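Clirkik notebook, 11/10/24: floor depth, again
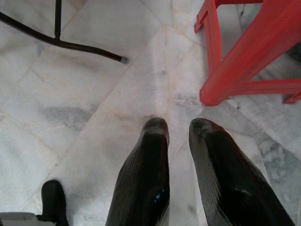 Why does the planner keep refusing to go down to the floor? It thinks the floor is higher than it is. The depth filter was filling gaps with whatever it had nearby, and on polished marble there are a lot of gaps, so we got a lumpy little phantom hill and the collision checker (quite rightly!) said no.

So that was my Sunday. I came in meaning to do the logging cleanup and instead spent the day inside the Ametepe node, which I hadn't opened since August and which I had apparently left in a state. Two config files, both called default. Thanks, me.

What I changed: hole filling is off, and the floor is now a plane fit with the fingers masked out before anything else runs. The old mask was too tight around the fingertips. They're black and shiny and the highlights on them move with the wrist, so a few bright pixels kept leaking through and getting treated as scene. I padded the mask and the leaks went away in replay.

Replay numbers, same 60 wrist logs before and after: the old pipeline gave a usable floor in 46 of them, the new one missed only 2. Both misses have the tile seams running at a steep diagonal and I do wonder if the edge step is grabbing the seams and calling them an object boundary. Haven't proved that. The gray veining doesn't seem to bother it, which surprised me, I'd have bet on the veining.

Red stool legs segment beautifully, by the way. The thin black rod on the other piece of furniture is a pain: too skinny at low resolution, and it drops out of the obstacle map if I downsample the way Buter wants. I've left downsampling off for now and the loop is slower for it, so if you're running anything else on that machine, sorry!

Still to do: rename those config files, try the seam theory with the edge step disabled, and push the branch (it's called fultside-floor, please don't merge it yet, the mask padding is hard-coded).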